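The Pendham Bus

My aunt left me her place in Torncombe, which sounds grand until you see it (two rooms, a lean-to and a lemon tree that hates everyone). I went up in July to clear it out, and I'd promised myself I'd be done in a weekend. Ha!

The first night I found the shoebox. It was full of bus tickets, all of them Torncombe to Pendham, one way, bundled with those thick red rubber bands off the mail. Now, my aunt told the whole family she never once left town. Couldn't stand Pendham, she said. Full of show-offs and bad scones.

So of course I sat up till all hours on the floor with a cuppa, putting them in order by ticket number like a mad person. The lowest was 2733 and the highest was 2860, and there wasn't a single return in the lot.

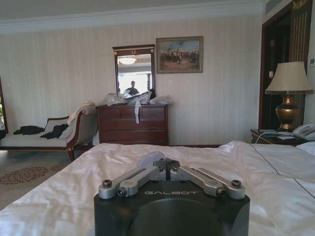

In the morning I caught the bus myself. It's 40 minutes if the driver's in a good mood, and mine was. I asked him if he remembered a tall woman in a green coat, and he laughed so hard he nearly missed the turn.

"She walked back," he said. "Every time! Along the river, shoes in her hand."

I got off at Pendham, bought a scone (it was bad, she was right about that) and stood looking at the river path for a while. Then I took my shoes off. The grass was freezing, and I could already see the first gate.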